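Teaching by hand, teaching by wire: the dish rack task

Gallery from the Trernirau manipulation bench, March

The pictures on this page belong to the Favunik demonstration set, which covers the handling of ordinary crockery by a two-arm station. Each demonstration is given by a person, either by taking hold of the arm and moving it through the task (hand guiding) or by driving it from a pair of handles at a separate desk (remote control). Joint angles, gripper opening and all camera streams are stored together, and a policy is trained on the result.

The task is short. A plate, a mug and a wooden stick or utensil are to end up in a small wire rack. The starting position of the objects is changed between demonstrations. The rack may also be turned or shifted, within limits marked on the bench plan.

Click on a picture for the larger version. Captions are by the person named below each heading or picture.

1. Plate on the table

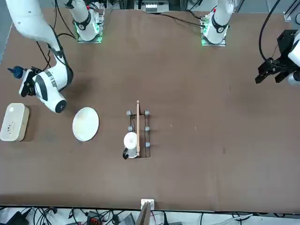

Ruaridh Aitken

Plate flat on the brown top beside the rack, one arm above that side of the table. The stick lies along the rack and the mug stands at its near end. Green rings at both bases.

Notes on the plate. A flat plate is the hardest of the objects to pick up, as the rim stands only slightly clear of the surface. Operators are asked to come in from the side with one finger low, close slowly, and tilt before lifting. A straight vertical grasp is permitted but is tagged separately in the log. Under remote control most operators find the rim on the second approach; these corrections are kept in the data. Pauses longer than six seconds are trimmed.

The other arm takes no part in the plate phase. It is parked by the operator with the fingers well away from the rack, and its joint values are recorded all the same. Earlier sets left them out, and the trained policy then let the idle arm drift.

Hand guiding was tried for this phase and dropped. The operator's forearm covered the plate in the overhead view for much of the approach, and the force put on the wrist by hand made the gripper readings noisy. It is still used for free movements between objects, where it is quicker to learn. Bohdana Ivanyshyn has written up the comparison, and the note can be had from the Clostville office on request.

Of the 43 plate demonstrations in this block, 2 were rejected for lost frames. The full set stands at 2627 demonstrations over all objects.

2. Plate held on edge

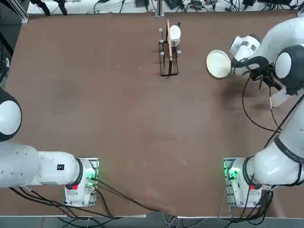

3. Notes on insertion and on the recordings

Caption to picture 2: right gripper holding the plate tilted on its edge, a short gap from the rack. A white cup or small bowl and a flat wooden utensil are in the rack. The left arm is holding nothing.

The angle of the plate matters more than its height at this point. The operator is told to set the angle in open space and to leave it alone during the last part of the approach. Turning the wrist close to the rack tends to drag the rack along, and the demonstration then has to be stopped.

Depth is judged from two screens at the desk. Archie Yule prefers the view from the head camera for the approach and changes to the wrist view for the final drop. Fiona Mowat works from the head camera throughout and is slightly slower, with fewer contacts against the wire. Both styles are accepted, and the operator code is stored with each file so that they can be separated later.

Release is by a slow opening of the fingers with the arm held still. The arm is then withdrawn along the line of approach. The file is closed by foot pedal once the gripper is clear, and a success mark is added by a second person from the video.

Corrections to the captions should be sent to Eilidh Lennox, who looks after this page. The next block covers the same rack with the two arms working at once.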